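Chapter 4
Picking Things Up

When I started the robotics club at Ernwood, I figured the hard part would be the wheels. We'd get the robot across the floor, it would roll up to whatever it was supposed to fetch, and the grabbing would sort of take care of itself. Boy, was I wrong! Our first season robot, Skanow, drove like a dream and couldn't hold on to a tennis ball. We scored 12 points at the December meet, all of them for driving.

So this chapter is about hands, or at least the kind of hands a student team can build and program in one semester. We'll start with fingers and pads, move on to how hard to squeeze, and finish with the part my students always want to skip — collecting enough practice grasps that the robot has something to learn from. The team that built Grorkivton logged 217 grasps before the arm did anything useful on its own, and they grumbled through most of them (I brought snacks, which helped a little).

You don't need a fancy lab for any of this. A good half of the work gets done at home, with stuff from the kitchen and a flat place to put it. 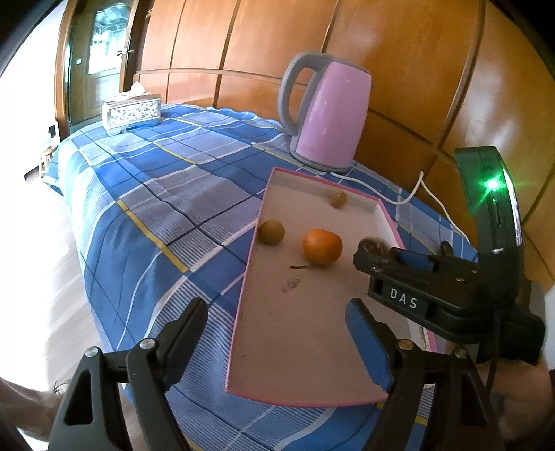
Fruit is my favorite thing to practice on, and I'll be using it all through the chapter. It's cheap, it comes in odd sizes, and a squashed one tells you right away that you squeezed too hard. A bright orange mandarin next to a couple of much smaller round fruits in a box lid is plenty for a first session, and the lid's low sides keep things from rolling off the bed. Try the biggest one first, then go straight to the smallest without changing any of your settings. Write down what happens each time, even the boring ones, and keep the page handy for Section 4.1, where we work out how wide the fingers need to open.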